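Packing and Portioning: Handout for Session 7
Course tutor: Rania Mansour
Practical sessions: Kheri Mwakalinga
June 2020

Snack packs and small items

This session follows on from the one on boxed goods. Bring your notes on box sizes, as we will go back to them in the second half. The reading is the chapter on small packs in the Skendska course book.

1. What counts as a small pack

For this course, a small pack is a sealed single portion that a person can pick up with one hand and eat in one go. Crisps, nuts, biscuits, dried fruit and sweets sold one at a time all fall under this heading. Multipacks do not, although the packs inside them do once the outer wrap is off. Drinks are left until August.

Small packs come in three main shapes. A pillow pack has a seal at each end and one along the back. A sachet is flat and sealed on three or four sides. A stand-up pouch has a fold in the base. Most of what you will handle in the practical is pillow packs, and most of the mistakes in last year's coursework were made with them.

2. The table

All sorting and checking is done on a clear table. Wipe it down first and dry it. Take off anything that is not part of the task, including pens, phones and cups. Keep your delivery note on the clipboard and the clipboard on the hook.

A plain, pale surface is best. Crumbs and small tears show up against it, and you can read the print on a pack without other things pulling at your eye. Matt is better than shiny under strip lights. If your bench at home or at work is dark or patterned, lay a sheet of white paper on it.

Work on one pack at a time when you are checking. Put it down flat, well back from the front edge, and let go of it before you look at it. Students often want to check the pack while holding it, and their fingers then cover the very seals they are meant to be looking at.

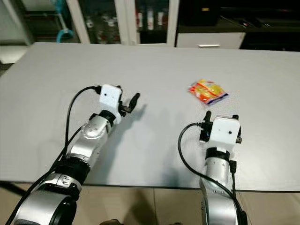 Once the pack is lying still, look at the end seals first. They should be even across the full width, with no creases running through them into the pack. A crease that stops short of the inside edge can be passed. A crease that goes all the way through is a channel, and the pack is rejected.

Next, turn it over and look at the back seal. Press lightly in the middle with a flat hand. The pack should push back and keep its shape. If it goes down slowly and stays down, put it in the reject tray and write "soft" on the sheet. Do not squeeze from the ends, which can open a good seal.

Last, read the date and the batch code. Both must be there and both must be readable. A smudged date is treated as a missing date.

3. Picking up and putting down

Hold a pillow pack by its sides, where there is most air. Biscuits and crisps break when they are held through the middle. Nuts will stand more handling, but the seals will not, so use the same grip for everything.

Lower the pack into the box. Dropping it even a short way shakes the contents to one end, and the box will then not close level. Stand packs on edge with the fronts facing the same way. Asmaa Ouali's notes from the Drikotis visit, in the shared folder, cover how tightly to fill a row.

4. Worked case: the Seder order

The order is for 700 packs, to be boxed and sent to El Khatib. Each full box holds eleven packs in a single row. Dividing 700 by 11 gives 63 full boxes and 7 packs left over. The leftover packs go in a box of the same size with a paper filler, and the label on that box must show the true number inside. Do not spread the short count over several boxes. The person unpacking will expect every box but the last to be full.

Several people in Said Amrani's group asked whether rejects come off the total. They do not. The customer gets 700 good packs, so rejects are replaced from stock before the last box is closed.

5. For next time

Fill in the check sheet for any small pack you have at home. Note the pack shape, the state of each seal, the press test, and the date and batch code. Hand it to Kenza Badawi before the practical.

Read section 2 again before you come. The practical test starts with the table.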